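深夜的Rornberg：一个老赛车游戏的地图作者们
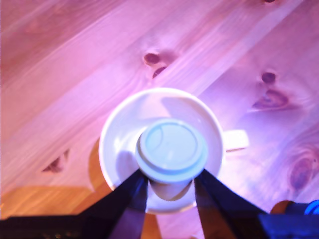 松木桌面上的一只白色杯子

我第一次开进Rornberg的时候，在第一个弯就掉进了河里。那条弯道从外面看很简单：左边是面包店，右边是石头护栏，路面稍微向外倾斜。我以为可以不刹车。车从护栏的缺口飞出去，我听见水的声音，然后屏幕变黑。同一个房间里的其他玩家没有说什么，只有一个人在聊天框里打了一个问号。

后来我才知道，那个缺口是故意留下的。地图的作者Gianni Mancuso告诉我，他在测试的时候也总是从那里掉下去，所以他把护栏拆掉了一段。“如果大家都要掉下去，”他写道，“至少应该掉得好看一些。”

Rornberg是赛车游戏Torka的一张玩家自制地图。Torka不是一个很有名的游戏。它的画面在发售的时候就已经显得旧，车只有很少的几种，轮胎的声音像有人在撕纸。官方的服务器早就关闭了，包装盒上印的网址现在打开是空白的。可是这个游戏附带了一个地图编辑器，叫作Ekon，因为有Ekon，Torka到现在还有人在玩。

我用中文写这篇文章，有一个简单的理由：我是在一个中文的Torka交流群里认识这个游戏的。那时候我的中文还不好，群里的朋友很有耐心，他们教我怎么说“压弯”、“抄近路”和“卡住了”。这几个词我比“邮局”学得还早。下面引用的话，有些原来是意大利语或者英语，由我翻译，如果有不自然的地方，是我的责任。

编辑器里的方块

Ekon的界面很难让人喜欢。打开以后，左边是一排灰色的按钮，没有文字说明，鼠标放上去也不显示名称。地形由方块组成，方块的边长是固定的，要做一个圆的弯道，只能用很多小角度的方块拼起来。撤销的功能存在，但是只能撤销一步。保存的时候如果地图名字里有空格，编辑器会直接关闭，什么提示也没有。

每一个作者对这个编辑器都有抱怨，而且抱怨的内容很详细。Rosario Serra可以连续讲很长时间关于贴图对齐的问题。他做地图的时候，会先在纸上画好所有的坡度，因为Ekon里面的坡度只能输入整数，算错一格，后面的路就接不上。他说他有一张山地图，做到最后发现终点比起点的高度高了一格，而那是一张环形地图，于是车每跑完一圈都要跳一下。他没有重做，只是在那个地方放了一座小桥。现在那座桥是地图上最受欢迎的超车点。

我请Rosario教我做一张最简单的地图。我们用了一个晚上的时间，他在语音里说，我在自己的电脑上点。首先放起点，然后放检查点，然后放终点。检查点的顺序很重要，如果顺序错了，游戏会认为你在倒着开。我当然弄错了顺序。测试的时候，电脑控制的车全部在起点掉头，排成一队，很有礼貌地向墙壁开过去。

电脑控制的车是Torka地图制作里最麻烦的部分。它们不认识路，只认识作者放下去的一种小点，叫作路径点。点放得太少，车会走直线，从草地上穿过去；点放得太密，车会一直轻轻地左右摇摆，像在犹豫。Rosario的习惯是，先自己跑几圈，把刹车的位置记在纸上，再把路径点放在比刹车位置早一点的地方。他解释说，电脑的车反应比人快，但是它们对下一个弯没有想象。

现在他常常帮别人修路径点。有作者把做好的地图发给他，外形很漂亮，可是电脑的车跑不完一圈。他改好以后寄回去，不要求署名。我问他为什么不要求，他说说明文件里写作者的那一栏太短，放两个名字会把后面的字挤掉。

一座不存在的小镇

Gianni Mancuso做Rornberg的时候没有用任何真实的地方作参考。名字也是他自己想的，他想要一个听起来下雨很多的名字。镇子建在河的两边，中间有一座低的石桥，北边是教堂和市场，南边是仓库区。赛道在镇子里绕两次，第二次经过市场的时候走的是上面一层，玩家可以看见刚才自己开过的路，有时候也能看见落后的对手正在那里开。

这种上下两层的设计在Torka里不容易实现。游戏的引擎不太会处理重叠的路面，检查点有时候会穿过地板，让下面的车得到上面的分数。Gianni的解决办法是把上层的检查点放得非常高，高到只有跳起来的车才能碰到，然后在检查点前面放一个小坡，让所有的车都必须跳一下。玩家觉得这是为了刺激。他承认自己曾经在论坛上也这样说过。

我觉得Rornberg最好的地方是它的夜晚。Torka没有真正的夜间光照，只有一个参数可以把整个画面变暗。很多作者把参数调低，得到的结果是一张灰灰的、看不清楚的地图。Gianni没有动那个参数。他把贴图一张一张重新上色，墙壁是深蓝色，窗户是黄色，路面在窗户下面的部分也画上一点黄色。因为光是画上去的，所以车经过的时候不会有影子的变化，但是开得快的时候完全不会注意到这一点。

我也有批评。仓库区的最后一段太窄，如果房间里人多，第一圈总是堵在那里。喜欢这张图的人说，这是小镇的性格。我不太同意。一辆车横在路中间的时候，后面的人除了等待没有别的事情可以做，而等待在赛车游戏里不是很有意思。Gianni说他听过这个意见很多次，他已经做了一个加宽的版本，放在硬盘里，还没有公开。原因是加宽以后，画在路面上的灯光位置都不对了，要从头再画。

市场的钟也值得提一下。它每圈都会响，声音来自Gianni家附近的一口钟，他在窗边用旧手机录的。录音的背景里有一辆摩托车经过。有新玩家听见摩托车，会以为后面有对手追上来，于是往旁边让路。

几乎没有东西的地图

和Rornberg完全相反的是Noh。作者Kiyoshi Sugawara只做过这一张地图，可是他改过它很多遍，现在大家玩的是第9版。

Noh是一个木头颜色的平面，飘在白色的空间里。没有树，没有观众，没有广告牌。路的边界用很细的线画出来，开出线外不会掉下去，只会慢慢减速。第一次进去的人常常以为地图没有载入完成，退出再进，还是一样。有人在论坛上发过求助的帖子，下面的回答只有一句：“请继续开。”

继续开的话，会慢慢发现一些事情。路面其实不是平的。它有非常缓的起伏，眼睛几乎看不出来，但是车能感觉到，在某几个弯道里轮胎会突然变轻。因为周围没有可以参考的东西，玩家只能听发动机的声音来判断速度。我在这张地图上练习了很久，后来回到别的地图，发现自己刹车的时候不再看路牌了。

Kiyoshi不喜欢接受语音采访，他用邮件回答我的问题，写得很慢，每一封都很完整。关于名字，他说他小时候跟祖父去看过能剧，那时候看不懂，只记得演员走路的样子，走得很慢，地板却好像一直在响。他想做一张能听见地板的地图。关于为什么改这么多遍，他写道，前面的几版里有一面墙，后来他觉得那面墙没有必要，但是拿掉墙以后，有一个弯就变得太容易，所以要改弯，改了弯以后，起伏的位置也要改。他没有说第9版是不是最后一版。

不是所有人都喜欢Noh。在线上的房间里投票选下一张地图的时候，它很少能赢。人多的时候，白色的背景加上很多车，画面会很混乱，而且没有墙，抄近路的人会被减速，减速的车又会挡住后面的人。我自己的建议是人少的时候玩，8个人以下比较合适。一个人也可以。

最快的人

如果查看这几张地图的成绩表，排在最上面的常常是同一个名字：Aldo Colombo。他不做地图，也从来没有打开过Ekon，但是很多作者在公开新地图以前会先请他跑一遍。

Aldo跑图的方法和一般人不一样。他不先学正确的路线，他先找错误。他会用车头去碰每一面墙，在每一个护栏的接缝那里倒车，看看能不能穿过去。Gianni回忆，Aldo第一次测试Rornberg，在教堂后面停了很长时间，Gianni以为他掉线了，去厨房拿了水回来，发现他已经在教堂的屋顶上。屋顶连接着市场的上层，从那里下去，可以少跑小半圈。

作者们对这种近路的态度不同。Rosario一定会封掉，他认为路线应该对所有人公平，如果近路只有一个人会开，那么其他人的比赛就没有意义了。Gianni把教堂的屋顶封了一半，留下一个很难的跳跃，跳成功可以节省时间，跳失败会落进墓地，需要重新复位。Kiyoshi的地图上没有近路，因为没有墙可以穿。Aldo对此的评价是“很安静，有点可怕”。

我和Aldo一起跑过一个晚上。他让我先出发，过了很久他才出发，然后在第一圈结束以前从我旁边超过去。他超车的时候不按喇叭。我问他有没有什么可以教给我的，他想了一下，说我在进弯的时候太早看出口。我到现在也没有完全明白这句话，但是我试着晚一点看，成绩确实好了一点。

他对新作者的建议写在论坛的一个置顶帖里，语言很直接。其中有一条我很同意：不要在终点线后面马上放一个急弯。玩家跑完了会放松，会去看成绩，这个时候撞墙，对谁都没有好处。

把它们放在一个地方

Torka的自制地图以前散落在各处：个人主页、论坛附件、朋友之间互相寄的光盘。很多主页已经不存在了。Stefaniia Mykhailiuk开始收集它们的时候，只是想找回自己少年时候玩过的一张海边地图。她记得灯塔，记得有一段路开在沙滩上，但是不记得名字。

她现在维护的资料库里有1214张地图。每一张都有自己的页面，上面写着作者、版本、已知的问题，以及在哪一种车上测试过。页面的格式很朴素，没有评分。她解释说，以前有过评分，结果大家只下载排在第一页的地图，后面的一张也没有人看。取消评分以后，首页改成随机显示，每次刷新都不一样。我就是这样找到了一张在巨大浴室里比赛的地图，作者不明，水龙头做得非常认真。

整理地图的工作比我想象的要具体。文件名常常重复，有好多张不同的地图都叫“test”或者“final”。有的地图缺少贴图，打开以后墙壁是亮粉红色的，要从别的文件里把贴图找回来。有的说明文件用的是很老的编码，显示出来全是奇怪的符号，Stefaniia要一种一种地试，试到文字能读为止。她说有一份说明读出来以后，内容是作者向他的弟弟道歉，因为把弟弟的存档覆盖了。地图本身很一般，说明她保留了。

作者不愿意公开的，她就不公开。她会按照说明文件里的旧邮箱写信去问，大部分信会退回来。有时候也有人回信，常常很惊讶，有人已经完全不记得自己做过这样的东西。今年二月，一位老作者回信，附上了一张从来没有发表过的地图，请她看看还能不能打开。能打开，不过起点放在了地下，车一出现就往下掉。Rosario帮忙把起点移了上来。

那张海边地图呢？我当然问了。她找到了一张有灯塔的，也找到了一张有沙滩的，但它们是两张不同的地图，作者也不一样。她觉得自己可能把它们记在了一起。也可能真正的那一张还在什么人的硬盘里。她在资料库的首页下面留了一行小字，写着她在找什么，谁有线索可以写信给她。

想试一试的读者

游戏本体现在不太好买，二手的光盘有时候能看到，价格不高。安装以后先不要急着联网，请先装玩家制作的补丁，不然在新的显示器上画面会被拉宽，车看起来像一块肥皂。手柄可以用，但是要在游戏启动以前插好。

从哪一张地图开始，每个人的回答都不一样。Aldo推荐官方自带的第一张，他说那张虽然无聊，但是刹车点很清楚。Rosario推荐他那张有小桥的山地图，说的时候有一点不好意思。我的推荐还是Rornberg，晚上玩，把音乐关掉，只留下音效。第一个弯请刹车。

线上的房间在欧洲时间的晚上九点以后人比较多，亚洲的玩家大多在另外一个房间，延迟会小一些。进去以后可以打个招呼，用什么语言都可以。如果看见一辆绿色的车在市场那里反复撞钟楼的柱子，那是我，我在找Aldo说的另一条近路，他不肯告诉我具体在哪一边。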